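A Day at the Dramton Book Fair
Posted Wednesday, April 4, 2018

I review mostly science fiction and fantasy on this blog, and most of it on an e-reader, so a fair full of printed books is not my usual outing. A reader wrote to me in March to say that Dramton had grown a good small-press section, and I drove over on the Saturday.

The fair is held in the old market hall, a short walk from the station. Tickets were on the door and I waited in line for ten minutes. The program said 36 publishers and 100 talks, readings and signings over the weekend. I got to four of them.

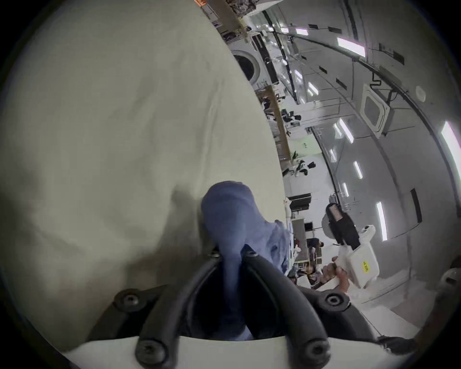

The big publishers have the front of the hall, with wide aisles and people handing out samplers. I took two and moved on. The small presses are upstairs on the gallery, where the tables are closer together and the authors are often the ones taking the money. It was warm up there by noon and I wished I had left my coat in the car.

Flidell Books had the table I stayed at longest. They do climate fiction and a few ghost stories, all paperback, all about 200 pages or under by house rule. I asked why and was told that their readers commute. I bought a novella set in a drowned river port and the first book of a trilogy. The trilogy will be finished next year, they said – I have heard that from other publishers.

Brirken is the opposite. Their main title this spring is a single-volume fantasy of 1085 pages, and they had it stacked by the stairs. The print is small but the paper is decent and the map folds out. I read the first chapter standing up and liked it. I did not buy it, as it is coming out as an e-book in the summer.
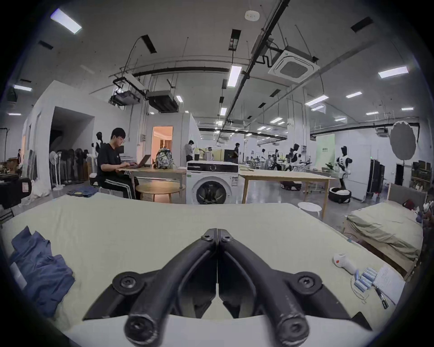

The talks

The translation panel was the best thing I heard all day. Three translators took the same paragraph of a fantasy novel and read out their versions, then argued over one verb for a quarter of an hour. The self-publishing talk was less useful. Most of it was about cover prices, and the microphone kept dropping out.

I also sat in on a reading in the Bilgin Room, which is in the basement and hard to find. Follow the signs for the restrooms and keep going. The story was good and the chairs were not.

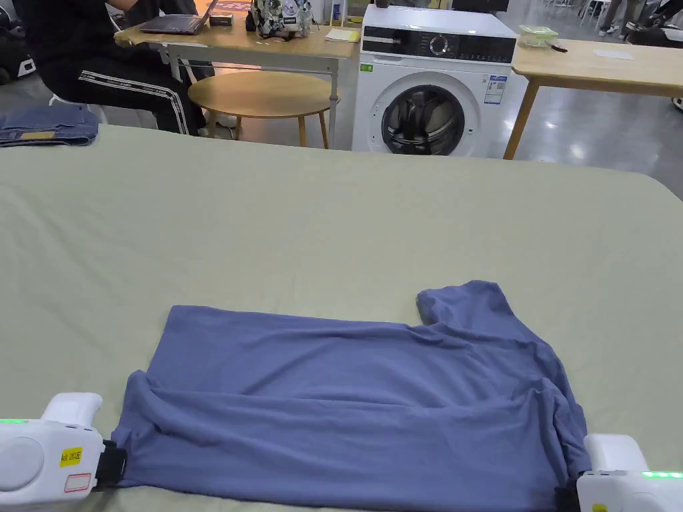 Getting there and eating

Parking behind the hall fills up early. I used the lot by the river and walked. The café on the ground floor only took cash when I was there, and the soup was gone by one o'clock. There is a bakery across the street with a shorter line.

My reviews of the two Flidell books will go up when I have finished them, the novella first.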